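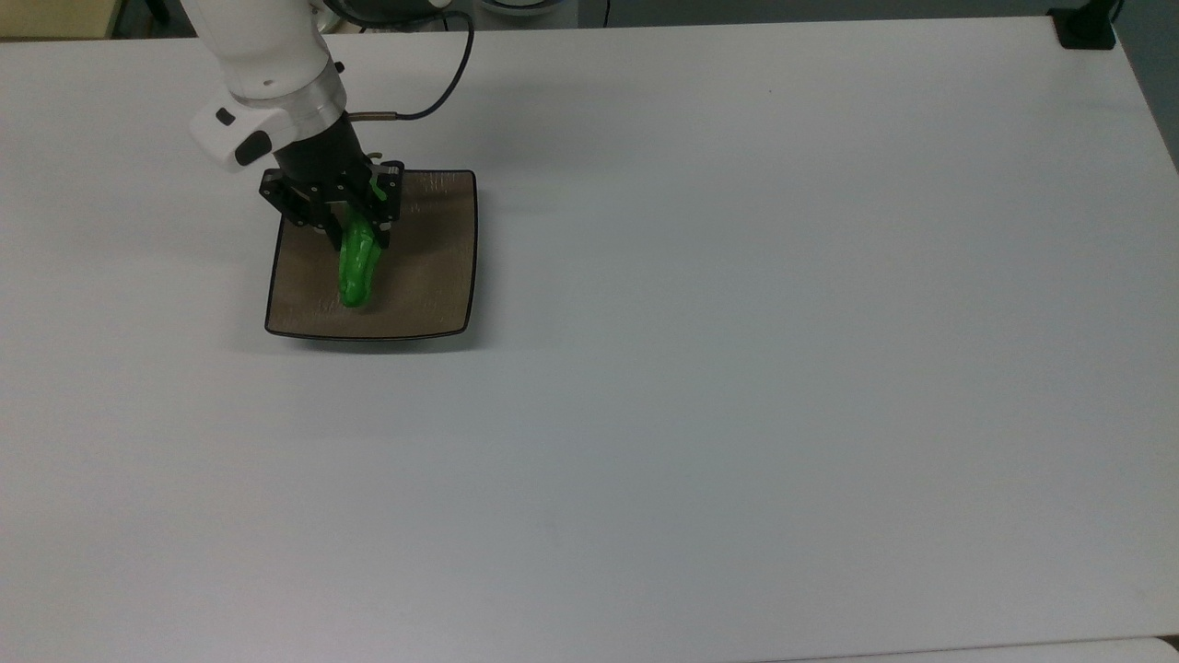 Arm over the white table, cable looped up on the right

Checklist for the Donirbridge building, September round, with my comments as I went. Vojtěch Vávra did the last one and his notes are a lot tidier than mine, sorry!

1. Front door and ramp. OK. The closer still slams a bit, so I gave the screw a quarter turn and it's better. Mat is curling at one corner, I've asked Šimko for a new one (again).

2. Fire exits. Back one fine. Side one had a pallet of copier paper in front of it, which I moved myself and then had a good moan about. PASS now, but I'm putting it down as a fail because it was blocked when I got there.

3. Extinguishers. All in date, pins in, gauges in the green. The one by the kitchen is hung too high for Zuzana Čierny to lift down safely and she's asked twice, so can we please drop it by 30 cm.

4. Emergency lights. Did the test at 7 in the evening so it was properly dim. The stairwell one gave up after 5 minutes. FAIL. Imedska quoted for a new battery and I've said yes.

5. Stairs and handrails. Rail on the lower flight wobbles. I've tightened it but the plug in the wall is tired and wants doing properly.

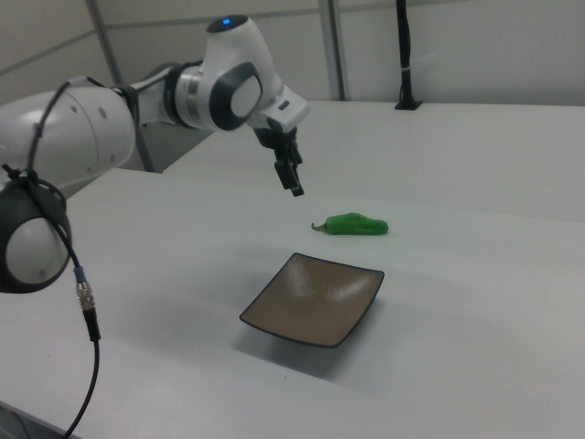

White table, arm reaching in from the left, blue light on at the wrist

6. Kitchen. Kettle lead fine, toaster full of crumbs (emptied, yuck). Fridge at the right temperature. Somebody's yoghurt was from July.

7. First aid box. Short of plasters and the eye wash is out of date. On the Rernemis order, along with a new burns dressing.

8. Store room shelves. The label says 400 kg a bay and I'm happy we're well under, but heavy boxes are creeping up to the top again. Heavy stuff low down please, I'm only five foot two!

9. Walkways. We want 1000 mm clear all the way along the corridor. Fine except by the coat hooks, where the umbrella stand has wandered out. Pushed it back.

10. Toilets. Hot tap in the far one is stiff, otherwise OK.

Still to do: 3, 4, 5, 7. Vojtěch has the key to the meter cupboard so I couldn't get in there, will add it when I've caught him.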